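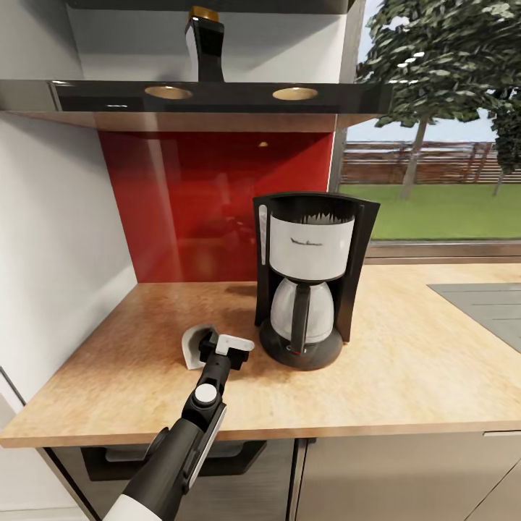 Welcome back, everyone! This week we gather demonstrations for the Clodovine kitchen set, and I do hope you'll take your time over it, even though 70 episodes per pair sounds like a lot. Start each one from a different pose if you can. With the arm this near the coffee maker, go gently around the carafe handle (I still bump it myself).

Please look through the gripper view as well before you save. An open gap between the two fingers, nothing but plain cream behind them, is a fine frame to keep, so don't trim it.

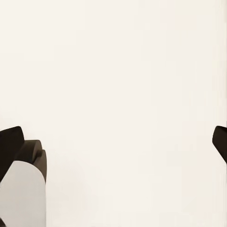
Handing in
Send your episodes to Trinidad Dizon by 29 December 2023.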